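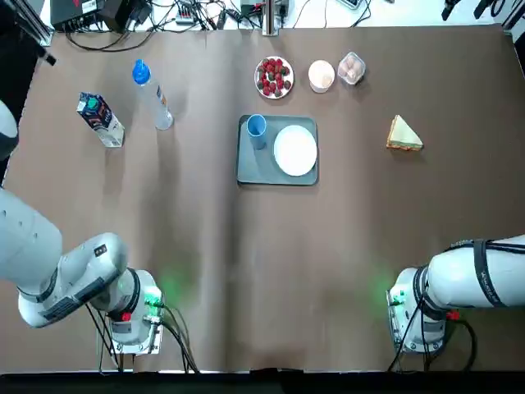 Print | E-mail

Getting the job you applied for — my notes for the Thursday careers evening

(Start when people have sat down. Don't wait for the back row, they never come forward.)

Evening, everyone. I'm Lina Awad and I spend most of my working life reading application forms. I started on the counter at Holtine, moved into recruitment there by accident, and now I sit on selection panels for public posts in the district. So tonight is about what happens to your form after you press send, and how to stop it going in the wrong pile.

Hands up who has applied for something in the last year. Keep them up if you read the whole notice first. (Pause. Most hands go down, they always do. Laugh with them, I was exactly the same!)

Right, the notice. It's long and it's dull and everything that will trip you up is in it. When Rastent had clerk posts going in January there were 14 vacancies and 1908 applications. That sounds hopeless, I know. But a great heap of those went out at the very first check — wrong certificate attached, no signature, a photo that was really a holiday snap with somebody's shoulder in it. My colleague Gergely Bakos did that first check and he didn't get to read a word about how hard-working anyone was.

So, read the eligibility bit before you fill in a single box. Age on which date? It'll say. It's often not the date you apply, and people get caught by a week. Then the qualification: "or equivalent" means you may have to prove it's equivalent, so ring and ask. There's a phone number at the bottom and a real person picks it up, usually before lunch.

(Water. Next slide.)

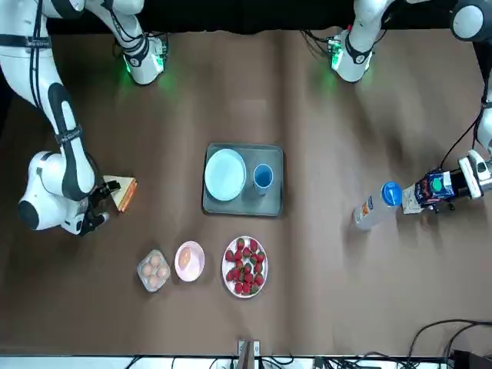
Toast and a carton held over the table.

Print | E-mail

Next bit is the written test. I get asked for secrets and I haven't got any, sorry. Do old papers with a clock running. Fulgencio Mateos, who some of you know from the evening class at Nieto, makes his lot do 20 questions before they're allowed to take their coats off, and they moan like anything and then they pass. If the notice says marks come off for wrong answers, practise leaving gaps too. It feels horrible at first.

Interviews. We ask everyone the same questions and we write down what you say, so please don't be put off if we're all looking at our paper. Give us a proper example. "I'm good with people" gets you nothing on my sheet. "A man came in shouting about his parcel and I did this, then this" gets you marks, even if the man left still shouting.

Bring originals and 2 sets of copies. I can't say this enough. Severino Sarmiento on our document desk once sent someone out to find a photocopier and she got back with four minutes to spare, poor thing, completely out of puff.

(Mention the fee scam here if time. Nobody from a proper panel will ring you up and ask for money to move your name up the list. If they do, put the phone down and tell us.)

Pay: look at the starting figure and forget the top one for now. Ask about the probation period as well, and where you could be posted. I've seen people turn a job down after all that work over the bus journey.

Questions — leave plenty of time. Casimiro Prieto has the sign-up sheet for the Sanano practice interviews, by the door, and he'll want your phone number written so he can read it.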